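Chapter 7
What Clean Means: Air, Claims and Evidence in the Home
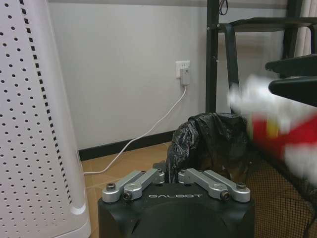
Most of what people believe about the air in their homes comes from someone who wants to sell them something. That is a poor place to begin a course of study, but it is where most readers will be starting, and it is better to admit it at once. The word "fresh" appears on candles, sprays, paint tins, filters and carpet powder. It has no agreed meaning on any of them. A room that smells of lemons has had lemon smell added to it, and whether anything has been taken away is a separate matter.

The earlier chapters dealt with heat and damp, where the householder has some chance of checking a claim. A cold wall feels cold. Mould shows itself sooner or later. Air quality is harder, as the things we might worry about are mostly too small to see, and the effects, where there are any, come on slowly and look like a dozen other complaints. A headache in March may be stale air, or a cold, or a bad night. This suits the seller very well.

Consider the survey run by the Skokside Housing Trust, which will come up several times in this chapter. The trust wrote to its tenants after fitting new extractor fans in their kitchens and asked whether the air had improved. It had 673 replies, and most of them said yes. The result went into a leaflet, and the leaflet went to other landlords. Bello Obi, then a junior housing officer, put two questions to the trust that should have been asked at the start. How many tenants had been told beforehand that the fans would improve the air? And had anyone measured the air before the fans went in? The answers were all of them, and no.

None of this shows that the fans did nothing. They may have done a good deal. What it shows is that the survey could not tell us, and that its size was no help. A badly put question asked of 673 people is still a badly put question.

Measuring is better than asking, though it brings troubles of its own. The Okell study, set out in section 7.3, placed meters in 40 flats and found that readings taken in the same room could differ widely depending on whether the meter stood by the cooker, by the door or on a high shelf. One flat gave a "good" and a "poor" result within 30 minutes, the only change being that somebody had made toast. A single number from a single spot should be treated with great caution - and a single number printed on a box should be treated with more.

Box figures are usually obtained in a sealed test room with a known amount of dust or smoke and nobody living in it. Homes have draughts, pets, open doors and teenagers. The test may be perfectly honest and still say little about your hallway. Students often object that some figure is better than none. I am not convinced. A figure that does not apply to your case can be worse than having none, as it stops you looking.

Section 7.1 sets out what indoor air contains and where it comes from. Section 7.2 covers opening windows, a cheap method that gets far less attention than it deserves. Section 7.3 turns to meters, and section 7.4 to filters, including the long quarrel between Grirnard and Kamolrat over how often a filter needs changing. Both firms sold filters, and the reader may wish to bear that in mind.

Before going on, write down three things you believe about the air in your own home, and next to each one, where you heard it. Keep the page. You will need it for the exercise at the end of section 7.4.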